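The Quiet Week at Gerero

My aunt Diễm got me the job. She'd done the books for Gerero since before they moved out of the garage in Hamton, and when she rang to say they needed someone to answer the phone for the winter I said yes before she'd finished the sentence. I was 22, I owed my brother money, and I had one good cardigan.

The first thing I learned was that the phone didn't ring. It had rung in the old days, apparently, when everyone in town wanted a Flosen blind or a Flosen awning and Gerero was the only place for 200 kilometres that would come out and fit one. Now people ordered online and the phone sat there and I sat next to it, and by the second week I knew that ceiling better than I've ever known a boyfriend.

It was a lovely ceiling, though! White, arched, beams showing, the kind of thing you'd expect over a hall where people got married (it had been a dance school once, Diễm said, and before that something to do with wool). Then somebody had come along and stuck fluorescent tubes all over it, like putting a bicycle helmet on a bride. I used to tip my chair back and decide which tube I'd have taken down first.

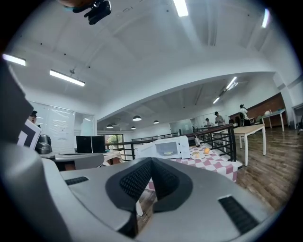

The long room, with the blinds down and the lights on.

The pendants were another matter. They hung at the far end where the ceiling dropped, four dark domes, and Mr Võ had bought them himself from a pub that was closing. He was the boss, a small, careful man who ate a mandarin at his desk at ten every morning and said good night to the building when he locked up. He'd paid $35 for the lot and told me so on my first day, and again on my second, and then on the Friday he told my aunt while I was standing there.

"Good lamps," she said, not looking up.

"Pub lamps," he said. "People told each other things under those."

I thought about that a fair bit. So when he went up north in July to see his sister and left the two of us in charge, I dragged my chair down the far end and ate my lunch under the biggest one. Cheese and pickle. I felt a bit silly. Then Diễm came down with her thermos and her own chair, and we sat there with our knees nearly touching, two grown women in an enormous room, and she poured me half her tea.

"I'm going to retire in November," she said. "I haven't told him."

I didn't know what to say, so I asked how long she'd been thinking about it.

"Nine years," she said, and laughed so hard she had to put the cup on the floor.

We ate down there every day that week. She told me about the boat she'd nearly bought, and a man called Terry, and the time she'd lost some 35 invoices down the back of a heater and paid them all from memory. I told her about the money I owed. She wrote the amount on the back of her hand in biro, like a kid, and said we'd see.

Mr Võ came home on the Monday with a box of mangoes. He got as far as the monitors and stopped, looking at the two chairs still sitting down the end.

"Ah," he said. He put the mangoes on my desk, went and got his own chair, and carried it down.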